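Members' Discussion Board > Elections and Parties > Regional results
Topic: Sorrentino by-election and the growth of the Nastik list
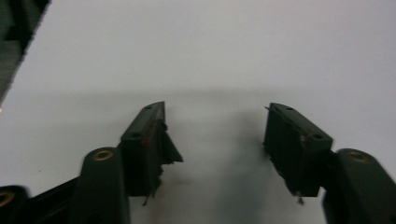
Posted by: A_Rastogi
The declared result in the Sorrentino ward gives the Nastik list 1,561 votes out of 2,440 cast. I should like to invite members to consider what this means for the regional assembly vote in March. The list campaigned almost entirely on national identity, on the use of the old flag on public buildings and on limits to residence permits. Its leaflets made no mention of the bus contract or the closure of the clinic, which had been the main subjects of debate in the ward until the autumn.
My own view is that the older parties have misread this vote as a protest. I would welcome other opinions, with sources where members have them.
Anju Rastogi

Posted by: northquay
I am grateful to Ms Rastogi for opening the topic. I must disagree on one point. The leaflet delivered in my street did mention the clinic, on the reverse, under the heading "Our services for our people". Whether one likes the wording or not, the list did speak about it.

Posted by: A_Rastogi
I accept the correction. The leaflet I received was a single-sided sheet. It may be that two versions were in circulation.

Posted by: Ynyr Ellis
I attended the closing rally at Gositz on behalf of our local branch and would offer the following observations.
The crowd was younger than I had been led to expect. The speeches were short, and the loudest applause was for the passage on the war memorial. The candidate described himself as a patriot and a democrat and objected to the word "nationalist", although the speaker before him had used it of the whole movement with evident pride. There is a disagreement within the list on this matter and it has not been settled. The Gositz members come largely from the former farmers' league and care about land prices. The youth wing cares about the flag.
I would caution against treating them as one body of opinion.

Posted by: harbour_clerk
With respect to Mr Ellis, voters are asked to choose the list as a whole. Its members will vote as a group in the assembly and they have signed an undertaking to do so. The differences he describes may be of interest to students of the movement, but they will have no effect on the permit proposals, which are in the joint programme at paragraph 62.

Posted by: Ynyr Ellis
The undertaking covers the budget and the choice of presiding officer. It does not cover paragraph 62. I have the text in front of me and can send a copy to any member who asks.

Posted by: harbour_clerk
Please do send it. The version read out at our meeting was worded more broadly than that.

Posted by: tamsin.w
May I raise the question of turnout? The figure of 2,440 is low for this ward. The Orix estate is home to a large number of residents who have the right to vote locally and did not do so. In my experience of canvassing there, many had received no polling card. I do not suggest that anything improper took place — the cards were sent to the old block numbers — but it would be unwise to draw firm conclusions about public feeling from this result alone.

Posted by: northquay
The block numbers were changed two years ago. The parties had ample time to raise the matter and none did so. A majority of this size cannot be put down to the post.

Posted by: tamsin.w
I did not say that it could. I said that the result was an uncertain guide to March.

Posted by: Moderator
Members are reminded that remarks should be addressed to the topic. One post has been removed under the rule on describing voters in insulting terms. The closing date for written submissions to the branch paper on the assembly vote is 19th January. Members wishing to contribute should use the form on the notices page.

Posted by: A_Rastogi
Thank you. I intend to submit a short note on the leaflets and would be glad to receive copies of either version. Could northquay say whether the two-sided leaflet carried the name of a printer?

Posted by: northquay
It did, but the lower corner is torn on mine. I will ask my neighbour.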